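Fitted sheet creeps off the headboard corner on a deep mattress
Bedding & Linen > Care and Fit
12 replies | 5 shares

tuckdepth
The mattress is 12 inches deep with a 2-inch topper that I remove in summer. The sheet is a Limcombe fitted, sage green, cotton percale, sold as deep pocket. The two foot corners hold. At the headboard end, the corner nearest the wall lifts within a few nights. The bed is pushed against the wall on that side, so I can't get a hand down the gap without pulling the whole frame out.

I have tried rotating the sheet 180 degrees. No change. I wash at low temperature and tumble dry on medium. Is this shrinkage or technique?

Margareta Onu
Measure the pocket before you decide. Turn the sheet inside out, lay one corner flat and measure the seam from the elastic to the point. For a 12-inch mattress you want the seam longer than the mattress is deep, so the elastic ends up underneath. If the elastic sits on the side panel it will ride up, whatever you do with your hands.

Also stop tumble drying percale on medium. It takes length out of the sheet, and the loss shows up at the corners first.

hemline_k
Disagree on the dryer. Percale does most of its shrinking in the first few washes and then settles. I have a set that has been through the dryer every week since November and the pockets measure the same. I would look at the order of the corners. Wall side at the head goes on first, then the diagonal opposite, then the other two. Most people leave the wall corner for last because it is awkward, and by then there is no slack left to reach it.

tuckdepth
Seam measured. It is longer than the mattress is deep with the topper off. With the topper on, there is almost nothing left to go under.

I tried the diagonal order last night. The sheet went on with less force. There are still shallow creases running across the middle and the right side, so I assume the tension is uneven. The headboard is upholstered in grey with vertical channels, and the sheet tucks in tight against its lower rim.

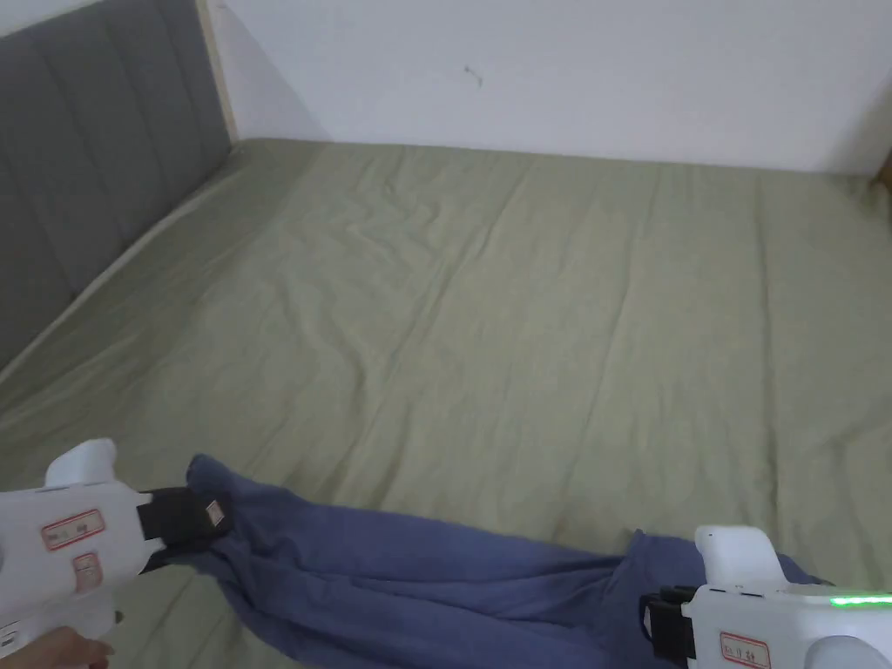 Ovenbird asked whether creases like those mean anything at all, given that percale wrinkles when you look at it. A diagonal crease that returns in the same place after smoothing is a tension line and points toward the loose corner. One that moves when you smooth it is only the weave. Smooth the sheet flat with your forearm, wait an hour, look again.

hemline_k
Agreed with Ovenbird's test. I would do it with nothing else on the bed.

Margareta Onu
Fine, but the topper figure settles it for me. Two extra inches uses up the whole margin. Either the topper goes on under its own strap cover and you buy a deeper sheet, or it comes off. Gelletus makes one with elastic all the way around. Mine is on a bed against a wall and it stays put.

flatsheetonly
Use a flat sheet with mitered corners. No elastic to fail, and it dries flat on a line. I have not owned a fitted sheet in years.

hemline_k
A mitered corner on the wall side of a bed he can't reach around is worse than what he has now.

flatsheetonly
You pull the bed out once a week and clean behind it. That should be happening anyway.

tuckdepth
It is a heavy frame on a wood floor and I would sooner not. The wall has a scuff on it already.

I'll take the topper off, line dry the next wash, and run the crease test. If the corner still lifts I'll order the deeper sheet.

Ovenbird
Clip straps under the mattress are the other option. One across the head end, fitted before the mattress goes back down. They cost less than a sheet. Check that the clips have rubber faces, as bare metal teeth cut through percale.

Comments (3)

linencount: The diagonal order worked on my king. Thank you hemline_k.

pell80: Same trouble with a Mäkelä set. The label gave the mattress depth it fits but no seam length.

R.: Still in favor of flat sheets.

Related threads
Ernovine mattress toppers: strap cover or loose?
Removing scuffs from matte wall paint
Percale or sateen for a warm room
Vacuuming a channeled headboard
Elastic replacement on fitted sheets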